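Living With a White Table

The white table looked wonderful in the store. It still looks wonderful at six in the morning, before any of us has eaten toast near it. By noon on Monday it has a coffee ring, a streak of ballpoint and something orange that my brother-in-law Aníbal denies all knowledge of.

Start dry. Brush the crumbs off with a soft cloth before you bring water anywhere near them, or you'll be spreading a thin toast soup from one end to the other. Then use warm water with a drop of dish soap. One drop. I used a good squirt for years and wondered why my sleeves stuck.
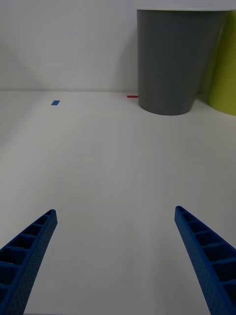

Wipe in long strokes toward the wall, then go back over the same path with a clean damp cloth and dry it. Circles feel more energetic but they leave swirls on a matte top, and you will see every one of them when the sun comes in low.

For ballpoint, put a little rubbing alcohol on a cotton pad and dab. Try it on the underside first. Coffee usually gives up after 16 minutes under a paste of baking soda and water – don't scrub it, just let it sit there and think about what it's done.

Skip the scouring pads. Leidy Restrepo across the hall took one to hers and now has a permanent dull patch under a fruit bowl. It's a nice bowl, and it never moves.

Coasters also work, I'm told.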